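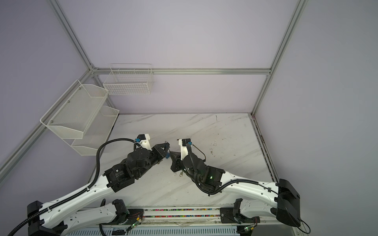 3rd September. Budget notes for the second booth, before Janaka Hettiarachchi and I go over the Devulley quote again. Their line is that a second cell "drops straight in" beside the first for the price of two arms and a frame. I don't believe it. The quote covers arms, grippers, rail and extrusion, and leaves out everything we've added or will have to. The printed brackets on top of the grippers aren't in there, nor is the cable conduit clipped along the links, nor the mesh racks on the walls. Small stuff, but 941 dollars of small stuff when I went back through the August receipts, and that's without anyone's hours.

Stestard will do the lavender wall panels cheaper if we order two sets. We don't need two sets. Lead time on their sheet says 8 weeks. It said that last time too.

Padlock work carries on in the present booth while we argue. Left arm had one of the blue ones pinched and up off the table, two more lying on the marble top. Fine, but one lock held is no case for doubling capacity – I want a decent run of logged attempts before anyone signs.

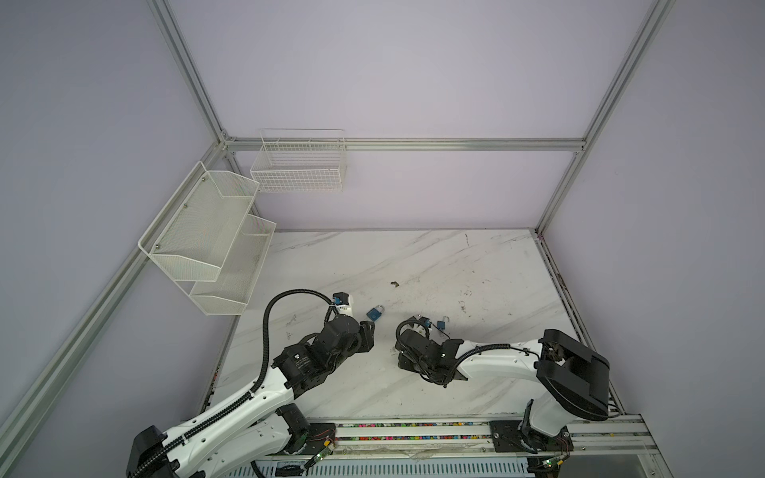 To settle before ordering

Spare grippers: Devulley wants 60 per cent up front. Ask for half.
Service plan: no, unless they put a response time in writing.
Tabletop: same marble pattern or plain? Janaka wants plain colour. Price both.
Festivus (booth two, his name for it) gets no purchase number until Kumarasinghe confirms the power in that corner.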